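Getting a wrist camera and a gripper to agree on where a part is
Posted 6/5/22

I've been meaning to write up how I do the vision side of our PC teardown cell for ages, and after Pao-chu Chou asked me the same three questions twice in one week I figured I'd better get on with it. So this is the full routine, start to finish, as I run it on our own little stack (the pose estimator is called Zuccaro, the motion layer is called Jinden, and yes, we let people pick their own names).

You'll need a camera bolted near the gripper, a hand-eye calibration you more or less trust, and some old desktop to take apart. Any desktop will do, but messy ones teach you more!

Step 1. Check your calibration before you touch anything else

Stick a printed target on the bench, drive the wrist to a bunch of different poses, and ask the software where the target is each time. It should come back in the same place. If the answers wander when you tilt the wrist, redo the calibration now. I once spent two days tuning a detector that was perfectly fine, and Vittoria Monti still brings it up.

Step 2. Mask out the gripper

The fingers are always in view on a wrist camera, and a depth-based segmenter will happily glue them onto whatever they're near. I render the gripper model at the current finger width, grow that shape by a few pixels, and throw away everything under it. Do it from the live joint reading. A fixed mask works great until the fingers open, and then you've got a chunk of black metal being reported as a part.

gripper_mask:
 source: joint_state
 grow_px: 6
 update: every_frame

Step 3. Pick a feature that stands out, then check it with shape

Color is a cheap first pass and I'm not too proud to use it. Plastic latches and carriers in these machines are often bright, so a simple hue filter gets you a short list of blobs. The trouble is that cables and slots can be the same color. On the Dell I've been using, the big blue plastic piece between the fingers shares the view with a blue SATA cable curving down off the board and a blue expansion slot, and all of them pass the hue filter.

What saves you is the second pass. I fit a flat ridged edge to each blob and score it on straightness and width. A cable is thin and bendy, so it drops right out. The slot is straight but far too narrow, so it goes too. I keep anything over the score limit and hand only the best one to Zuccaro for a proper pose. 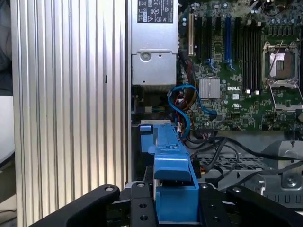
Step 4. Deal with the shiny stuff

Bare metal is where depth goes bad. Ribbed aluminum is the worst offender, with bright and gray stripes that a stereo matcher loves to line up one rib over — and then you have a wall that's floating in the wrong place. Two things help. Drop any depth point where the left and right matches disagree, and take a second look from a slightly turned wrist pose before you plan a move. If a surface jumps between looks, mark that patch as unknown and make Jinden treat unknown as solid.

Sandro Bellini thinks that last bit is too cautious. He may be right, but he's also never had to order replacement fingers.

Step 5. Plan with the part attached

Once the fingers close, attach the part's shape to the gripper in the planning scene. Skip this and the planner will draw you a lovely path that clears the hand and drags the plastic straight through the drive cage. I add a little padding all around the part, and I give cables their own soft obstacle class: touching one costs extra, but it doesn't kill the plan. With cables set as hard obstacles I was getting "no path found" over and over in any chassis with wires across the opening.

attached_object:
 padding_mm: 3
cables:
 mode: soft
 cost: 100

Step 6. Pull slowly and watch the force

My last move is a short straight lift with a force limit. If the limit trips, stop, back off, open the fingers and look again from Step 3. Please don't just raise the limit! Log the image and the joint readings at the moment it trips, too. Rosalba Orlandini wrote our viewer for those logs and it's the tool I open most.

If you're stuck, check your timestamps first. A camera frame matched to a stale arm pose looks just like bad calibration, and you'll go round in circles on Step 1. I compare the two clocks at startup and refuse to run if they've drifted. Next up I want to write about screw detection, once mine works on anything that isn't perfectly lit.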